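Print this thread | E-mail this thread

moving with a kid and a full time job, a thread. January 26, 2019. typing this on the bus so bear with me
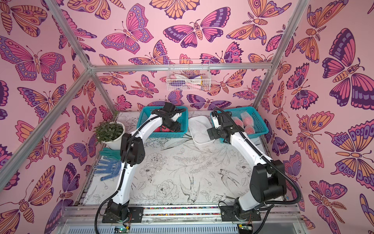 1/ We have to be out of the Hondport apartment in 6 weeks and I have packed one box. One. It has lamps in it. The new place is in Zidmont, smaller, cheaper, bigger kitchen window, and the landlord there says we can paint or paper whatever we like before we bring furniture in. Big mistake telling my daughter that. She wants butterflies. Pink with big orange and purple moths and butterflies on every wall, same as that, and if she could have the white with the black line peonies and birds underfoot she'd take that too. I said one wall. We are negotiating.

2/ ok so boxes. Do not buy them new. I paid for 8 new ones before a coworker told me the liquor store on Goel gives them away if you go in the morning. Small, strong, perfect for books. Still mad.

3/ Books go in SMALL boxes. I know everyone says this. I moved at twenty two with all my books in one giant box and the bottom fell out on the stairs. Cookbooks everywhere. Neighbor stepped right over them and went to work

4/ Movers. Called three places. First one never called back, second one wanted to charge extra for stairs AND for the piano bench (no piano. just the bench). Went with Litetti, they charge by the hour and the lady on the phone was nice about me asking everything twice.

5/ Ask if the clock starts when they leave their garage or when they get to your door. Big difference. With Litetti it's your door but you pay a flat 50 for gas on top. Fine by me

6/ Things I have found behind furniture so far: a library card, a sock I gave up on, a birthday card with a check in it from my aunt. The check is too old to cash. Haven't told her

7/ someone asked what about the piano bench. It's where we keep the mittens. It's coming.

8/ Change of address. Do it early, it's boring, do it anyway. Then make a list of everyone who mails you paper bc forwarding runs out and you'll forget the dentist. I forgot the dentist last time. And the car insurance, that one was worse

9/ School stuff. If your kid is changing schools midyear call the new office before you sign anything. They wanted shot records, two proofs of address, and a form that only exists on paper, in the office, which closes at lunch. I took half a day off for a form

10/ My daughter has been okay about it mostly. Cried once about the tree outside her window. I didn't have a good answer so we went down and picked up some twigs from under it and they're in a jar now. Jar is going in my lap in the car

11/ wallpaper update bc people are asking. Regular paste kind vs peel and stick. Priced both. Peel and stick was about 70 more for one wall but the landlord would rather have that, and I'd rather not be scraping in two years. Ordering a sample first. Stick it up for a few days and look at it at night too, pink goes strange under a yellow bulb

12/ Also measure the wall yourself!! Do not trust the floor plan. Ours is off by the width of a door. Found out when I taped out the couch on the floor, and the couch was in the closet

13/ The couch may not be coming

14/ Kitchen last, everyone says. I say pack most of the kitchen FIRST and keep out one pan, one knife, a few bowls. We've been eating eggs and soup and noone has died. I do miss the big colander

15/ Label the side of the box, not the top. They get stacked. You can't read a top when there's another box on it. Learned this the hard way in a garage with a flashlight in my teeth

16/ First night bag: sheets, toilet paper, phone chargers, shower curtain, kid's pajamas, the good scissors. Tape a note on it that says DO NOT PUT IN TRUCK. Last time it went in the truck

17/ Cleaning for the deposit. Take pictures of every room empty, inside the oven too. Old landlord here tried to keep part of my friend's deposit over a stain she says was there in the first place, and she had no pictures, so that was the end of that

18/ my stop. more later, if anybody has a good way to move houseplants in the cold pls reply, I have a fern I'm worried about

19/ ok back. Lots of votes for wrapping the fern in a paper bag and running the car heater first. Doing that. Also my daughter is now asking if one wall could mean one wall in each room

Contact | Copyright 2019 | Back to top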